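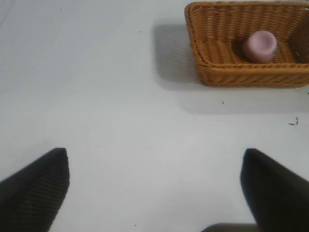
Do you need steroids to build muscle after 40?

Most people who lift two or three times a week and eat enough protein gain muscle without them, according to a survey of gym members released by Cadard.

The training company, based in Multholm, put its questions to 2335 members in May. Of those, 391 said they had been offered steroids or similar drugs at a gym. Most had turned them down. 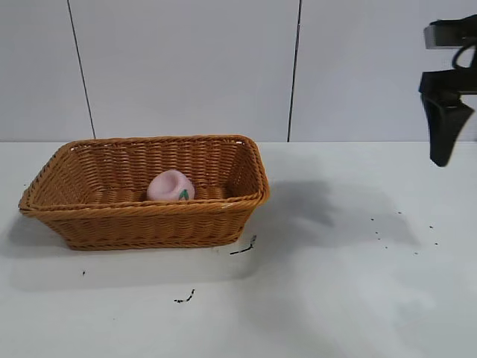

Cadard is also changing its beginner program, Posia. Members will work with a coach on squats, presses and carries before they touch a heavy bar. Carries can be practiced at home with things people already own, and a rectangular wicker basket with a thick rim is fine for the first week. Weight goes up slowly after that. 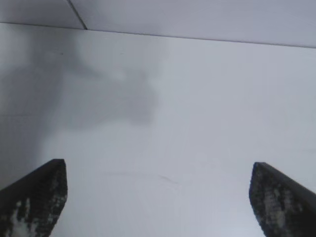
What the program includes

Posia runs for 12 weeks and costs $151. The price covers two coached sessions a week and a printed meal guide. Head coach Hemi Cosgrove wrote the training plan.

"People see an actor's arms and want them by summer," Cosgrove said. "We tell them what a normal body can do in that time."
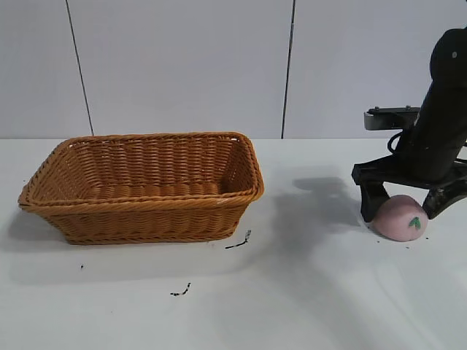
The meal guide was written by dietitian Ruby-Lee Maihi. It lists everyday foods and leaves out supplements.

Sign-up opens in June 2019 at the front desk of the Ismail Street gym.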